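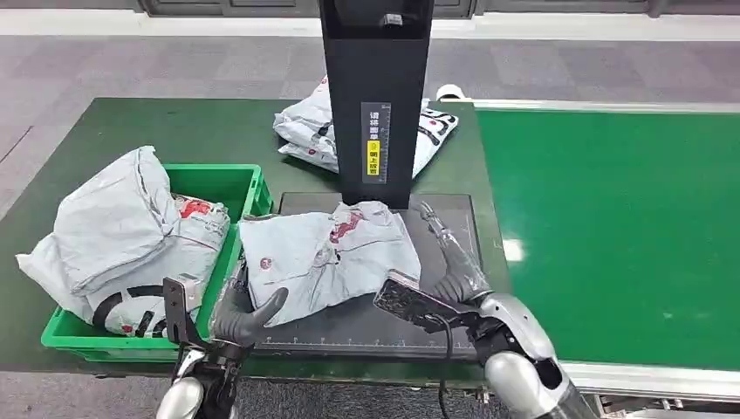
Re: hand vs gripper on the mailer station

Quick answers before I run, sorry for the fragments.

> We only have budget for one style of end effector at Arnport.
> Did the five-day run settle it? Also is the head camera good
> enough by itself or do we need wrist cameras too?

Not settled. 538 mailers through the station so far, target was 600, ran out of bench time. Left side has the fingered hand, right side holds the handheld. Kept it that way the whole run so the numbers are not a fair swap -- please don't quote them as one.

Hand first. Good on soft bags. Presses them down on the pad and keeps them there while the right arm comes in. Bad at pulling one bag out of a full crate, fingers go under two at once. Lowering the grip force helped some. Thumb calibration drifts, had to redo it 3 times.

Plain Seneviratne two-jaw, which I tried on the same bags in April: faster out of the crate, but it pinches a fold and the label ends up inside the crease. For holding a rigid thing all day I'd still take it over the fingers.

Cable on the handheld needs a proper clip. Loops down past the front of the bench and I dont like the arm working over it.

Camera -- head view is fine for finding the crate and the pad. Not fine for labels when the forearm comes across. I would add one wrist camera, left side only, and see. Plalen controller has a spare port so no new box needed.

> Can Jalville borrow the setup after you?

Yes but give me 8 more days. I want to swap sides and do the missing 62 plus a second set. Will post the logs when thier done copying, the failed picks are tagged by crate fill level.

If anyone has a spare left wrist bracket please mail me off list.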